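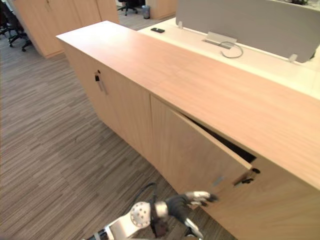 Cupboard door practice, with the hand on.

So the hand is on the arm and the arm is on the robot, and we've moved on to furniture! If you've been reading since October you'll know the plan was to have it opening doors well before now, and you'll also know how my plans go. But it's been a good fortnight at the workshop and I've got a lot of notes, so grab a cuppa.

First, where we're up to with the build. The forearm shells are the second set. The first lot came off the printer beautifully and then split along the screw bosses the minute I did them up properly, so I thickened the walls, reprinted the lot in white (the only colour I had a full roll of) and swapped to shorter screws. Six evenings of printing, all up. Jocelyn Dalisay reckons I should have done that to start with, and she did tell me so at the time, in front of witnesses.

The wrist is my favourite bit. It's a plain round housing with the screws in a circle, and you can have the hand off it in a couple of minutes once you know which ones to leave alone. The cable is still on the outside. I did try running it through the middle of the joint and it was fine until the wrist rolled right over, and then it pulled the connector half out of the board. So it gets a loop over the top for now, with enough slack for the full travel. I've had it snag once, on a chair. Noel Gatchalian has a drawing for a little guide that would keep it tidy and I'll print that when the queue's clear.

The hand has white pads on the fingertips, and those have made more difference than anything I did in software this month. Bare black fingers just skated off the cupboard doors. With the pads it can get hold of the edge of a door and keep some pressure on it. I glued the first ones and they peeled, so the new ones are a sleeve that pulls on over the tip and stays put by itself. Cheap, ugly up close, love them.

Now, doors. We're using the low cupboards next to the desks, pale wood, keys in the locks, nothing fancy. I picked them over my kitchen cupboards at home because they're square and they all match, and because my kitchen has those soft-close hinges that fight you. The job is split in two for the moment. One program deals with the closed door and its handle. The other one starts with the door already a bit open and has to get the fingers to the edge and swing it. The second one is much further along, mostly because there's a nice dark gap between the door and the cupboard top for the camera to find, and I can feed that straight into the approach.

Out of 27 goes the other night it did 11 that I'd be happy to show my mum. The rest were a mixed bag. Coming in too low was the main one, so the fingers went under the corner of the door and the wrist finished up pushing on it. A few times it went for the key in place of the door edge, which makes some sense when you look at it from the robot's side – small dark thing sticking out of a light panel, very exciting. I've now marked off a patch near each lock that the fingertips aren't allowed into. It works, but it's a fiddle, and it means measuring every cupboard before we start. Ronaldo Villanueva wants to train it to spot keys properly and leave them alone, and if he's keen to do the labelling he can go for his life.

Speed is the other argument. I've been running the last bit of the reach slow, and Bleddyn thinks it's far too slow and that the motors judder down there (they do, a bit). I bumped it up for half an hour and the judder went away, but so did any chance of me getting to the stop button in time. We've met in the middle and neither of us is pleased.

A couple of you asked for the wrist files. They're coming, I just need to take out the bits that only suit my motors. The screws are ordinary M3s from the hardware shop. If your printer runs a bit tight, do a test ring before you commit to the whole housing, and go easy with the countersink.

Next up is the handle. They're slim upright ones, and two fingers fit behind them with hardly any room to spare, so I'm trying a hook grip with the thumb kept right out of the way. I've also got a thinner thumb shell half drawn. If I can get it printed before my holidays I'll post the measurements, and if anyone's had luck with softer pads than mine, leave me a comment and tell me what you used and where you bought it.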